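搬沙发

我跟你们讲,千万不要跟房东的舅舅合伙搬沙发。

事情是这样的。十月初我从Bravwood那条街搬走,东西不多,锅碗瓢盆叫辆小车两趟就拉完了,就剩那张沙发。沙发是前任租客留下的,前任租客又说是他前任留下的,反正往上数不到头。我坐了两年,坐出感情来了,睡觉、吃饭、失恋都在上面,扔了舍不得。房东说你要就拿走,我舅舅有车。

舅舅叫Edgars Laur,六十二岁,话少,来的时候嘴里叼着半个面包。他绕着沙发走了一圈,说:“三楼?”我说三楼。他说:“楼梯拐弯?”我说拐三个。他把面包吃完了,又说:“那先喝茶。”

我就去烧水。茶喝到第二壶,他忽然开口,说他年轻时在Donnelly家具行干过,搬过一架钢琴,卡在楼梯上整整一夜,主人家的太太就坐在台阶上弹,弹到天亮。我问后来呢?他说后来锯了扶手。我说我们不会也要锯扶手吧?他看看我,又给自己倒了一杯。

真搬起来倒没锯。我在下面,他在上面,第二个拐弯的地方沙发横着不动了,我被挤在墙和扶手中间,脸贴着坐垫,闻到一股陈年饼干味。二楼的Mirta Godoy开门出来倒垃圾,过不去,就把垃圾袋放下,跟我们聊天。她在那栋楼住得最久,看了一眼沙发,说哎呀,这个我认得,是我妹妹结婚时买的,花了一千九百四十块,后来嫌硬,送给楼上了。

我脸还贴着坐垫呢,闷声问:那您要不要拿回去?

她说不要,真的硬。

然后她帮我们抬了一把。三个人喊着号子,沙发忽然一松,差点把我带下去。Edgars在上面笑,我头一回听见他笑,嗬嗬嗬的,像车打不着火。

到楼下天都快黑了。Mirta把垃圾也忘了,坐在沙发上歇脚,我们俩也坐下,三个人并排坐在人行道上,对着Trerkitz面包店的卷帘门,谁也没说话。过了一会儿她拍拍扶手,说她妹妹去年走了。又说,还是硬。

我后来没把沙发搬进新家,新家门太窄,量错了。它现在就在Edgars的车库里,他说他午睡用,让我有空去坐坐。我去过一次,带了饼干。

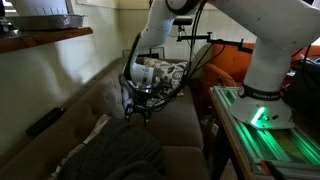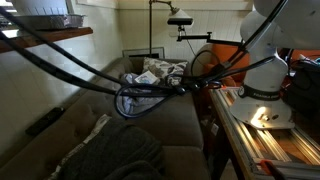

配图:沙发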